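Member Web Pages: Changes to the Shared Style Sheet

The Nurkeck Users' Association will move all member pages to the revised shared style sheet in February. The new version was prepared by Shoshana Pennington and replaces the one in use since the Gumon server was retired.

The old file had grown to 1590 lines, many of them written for browsers that members no longer use. The revised file has 600. Page widths are now set in relative units, and text will reflow on small screens without a separate mobile page. Headings keep their present colors - only the spacing has changed.

Of the 119 member pages checked so far, 10 rely on class names that have been removed. Their owners have been notified by e-mail. Members who keep a private copy of the style sheet in their own folder are not affected, but are asked to remove it once they have confirmed that their pages display correctly with the new one.

Hartmut Sperling will answer questions in the Reinholz reading room on Saturday from 2 p.m. Members should bring the address of the page concerned. The printed guide to the class names is available at the front desk.

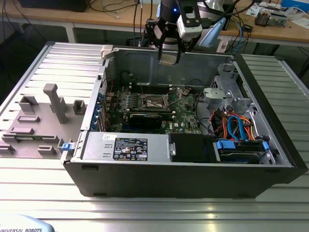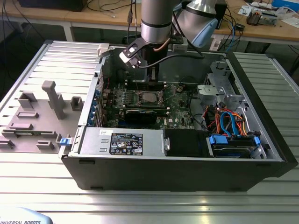
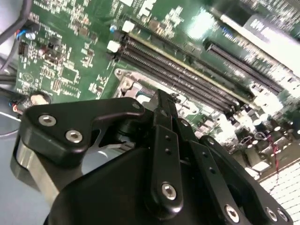
Computer hardware, with the motherboard in view.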